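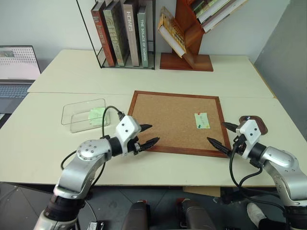

Zweiarmiger Aufbau an der Korktafel, Labor Clakside. Ein Zettel ist mit zwei Nadeln befestigt, ein zweiter liegt in der Schale.

Besuch in Clakside, 24. Juni 2018

Von Buppha Pongsiri

Unsere Gruppe aus Postimberg war einen Nachmittag lang zu Gast im Labor von Wilma Hepburn. Ich hatte mich auf eine Vorführung eingestellt, bei der alles gelingt und man am Ende klatscht. Stattdessen haben wir mehr als eine Stunde über einen einzigen Handgriff gesprochen: einen Klebezettel mit einer Pinnnadel an eine Korktafel heften, mit zwei Armen.

Ruaridh Shearer, der die Versuche leitet, erklärte uns zuerst die Methode. Das Programm lernt aus Vorführungen, bei denen ein Mensch beide Arme fernsteuert. Aufgezeichnet werden die Kamerabilder und die Stellungen der Gelenke, insgesamt bisher 3.421 Durchgänge mit verschiedenen Aufgaben am Tisch. Davon gehören nur 338 zur Korktafel. Die Frage der Gruppe ist, ob die vielen anderen Durchgänge trotzdem helfen, auch wenn dort nie eine Nadel vorkommt.

Die Antwort ist nach den Zahlen, die uns gezeigt wurden, ein vorsichtiges Ja. Bei 50 Versuchen pro Variante hat das Modell mit dem gemischten Training den Zettel deutlich öfter zur richtigen Stelle gebracht als das Modell, das nur die Tafel kannte. Beim Einstechen der Nadel war der Unterschied klein. Herr Shearer vermutet, dass hier die Kraft fehlt, nicht als Kraft im Motor, sondern als Messung: Das Modell sieht die Nadel, aber es spürt den Kork nicht. Das hat mir sehr eingeleuchtet.

Interessant fand ich auch die Tafel selbst. Sie liegt flach auf dem Tisch und wird etwas schräg hingelegt, und zwar mit Absicht jedes Mal anders. Die Bücher an der Wand bleiben dagegen stehen. Elspeth Drummond aus unserer Gruppe fragte, ob das Modell sich nicht an den Büchern orientiert — eine gute Frage, wie ich meine. Man hat es noch nicht geprüft. Eine Versuchsreihe mit verändertem Hintergrund ist für September geplant.

Danach durften wir selbst steuern. Ich habe vier Versuche gebraucht, bis der Zettel auf dem Kork lag, und die Nadel ist mir zweimal weggerollt. Callum Drummond konnte es besser. Man unterschätzt, wie schwer es ist, mit der einen Seite das Papier ruhig zu halten und mit der anderen zu drücken, wenn man in den eigenen Fingern nichts davon merkt. Die schmalen schwarzen Finger der Greifer sind für Papier gut geeignet, für runde Nadelköpfe weniger.

Beim Kaffee ging es noch um die Auswertung. Ein Versuch zählt in Clakside als gelungen, wenn der Zettel nach dem Loslassen hängen bleibt und die Tafel angehoben werden kann. Bei uns in Postimberg würden wir Teilschritte einzeln bewerten. Frau Hepburn war dafür offen und will uns das Protokoll schicken, damit wir die beiden Zählweisen an denselben Aufnahmen vergleichen können.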